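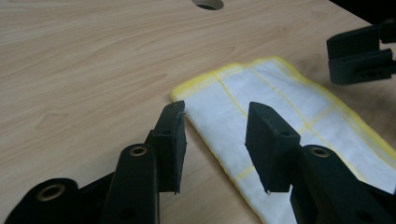
## New pads for the towel cell at Okdale

November 23, 2025

I've been looking after the folding cell for 4 months now, and this week it finally got its new finger pads! Gudrun Teuber talked me through it over the phone from Skaretti (bless her patience), and the whole swap took 78 minutes, tea included.

The black pads pick up towel fluff like you wouldn't believe – there's a bit of white fibre clinging to the tip of one already. So I'm wiping them down after every 17 folds and giving the brass grommets a look while I'm there.

We're sticking with the white towel with the thin yellow stripes for testing, fuzzy border and all. Rüdiger Hamann wants the spare set fitted in March, and I've told him I'll need a longer screwdriver by then.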